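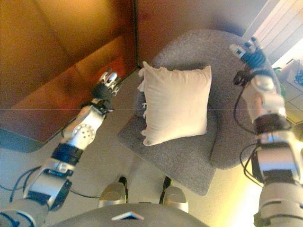

26/03/2022 - PILLOW COVERS / gray chair, sitting room corner

Main job today: the off-white pillow for the gray armchair. Same old question, can the cover be saved or do we recut. Notes as I go, will tidy up later (won't).

Chair first. Upholstery is the speckled gray felty stuff from Plondov, the same as on the bench samples. Rounded back, so a square pillow never sits flat against it. Stand it straight and it rocks. Turned a bit it stays put, corner into the curve. Photo has it roughly mid-seat, leaning back, which is how I'd want it for the client visit. Looks good against the gray. Was worried the cream would go yellow next to it, it doesn't. Keep.

Corners. Puckered. Not terrible but I see it every time I walk past. My guess is I didn't trim enough out of the corner before turning. The Zillonton pattern says trim to the stitch line and leave 4 mm, I left more because the cloth frays. Next one: taper the corners before sewing, start the taper about 9 cm out.

Side edge. Loose tufts, plus a little wrinkled flap sticking out near one corner. Do NOT pull. Pulled one on the July batch and took half the seam with it. Tuck it in w/ blunt needle and slip stitch from outside.

Insert. 60/40 feather mix from Cordeiro. Fine for now. Goes flat in the middle if you don't shake it, and the fill travels to one end whenever somebody carries it by the corners. Wondered about going up one size in the insert so it fills the corners out better. Might cure the pucker for free. Try that BEFORE recutting anything!!

Fringe. Long argument with myself. For: hides the top seam, looks finished, client liked it on the Soseditz job. Against: bunches. It's heaviest at the two corners, where I eased too much in to get around, and thin-ish along the middle. It splays up and out when the pillow is lifted. Combed a test strip with a wide comb and steam, helped some, didn't last.

Options:
- unpick the last bit each side, re-ease, resew. Half an hour?
- cut fringe square at corners, no wrapping round. Quick, a bit blunt looking
- leave it, call it relaxed

Going with the first. If it still bunches then second.

Also little dark bits just under the fringe, middle of the top seam. Either my stitches or clip marks, need to look under the lamp. If thread, snip and redo in ecru, I had the wrong spool on the machine most of that morning. If marks, the clips go in the bin, they did the same thing on the linen.
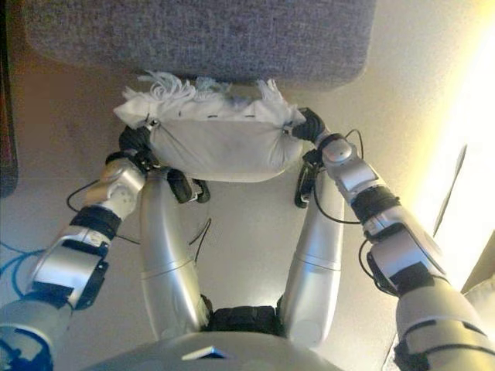
Fringed edge up, in front of the seat. Corners bunched, light gray smudges on the cloth.

Smudges: light gray, on the face of the cover. Don't know what from. Machine oil would be yellower I think. Could be pencil or just handling. Tested on an offcut: dry sponge first, then a drop of dish soap in cool water. Dry sponge got most of a pencil mark off. Soap left a ring until I did the whole panel. So whole panel or nothing. No hot water, shrinkage on this cloth is bad, the 17 inch test square came out visibly smaller and I binned it without measuring. Stupid.

Wrinkles: ignore. Steam at the very end from the wrong side, cover off, fringe hanging free so it doesnt get crushed.

Carpet: beige and it shows everything. Thread ends, feather bits. Sheet down before any unpicking in there, better yet do it at the table and only bring the pillow over to check it on the chair. Seat fabric picks up lint too, lint roller is in the second drawer with the chalk.

To do
- bigger insert from Cordeiro, ask what they charge for just one
- redo fringe ends
- dark bits: lamp
- sponge whole front panel
- flap, slip stitch
- ask Plondov if the gray is still being woven, want enough for the footstool
- new clips

Left the cover alone for tonight. Ecru thread is nearly out, put it on the list by the door.

Related entries
Footstool, webbing and first layer
Piping that won't lie flat
Linen covers, July batch
Steam vs. iron, offcut tests

We use cookies to remember your settings. Accept / Manage

Contact the workshop | © 2022 Workshop notebook | Back to top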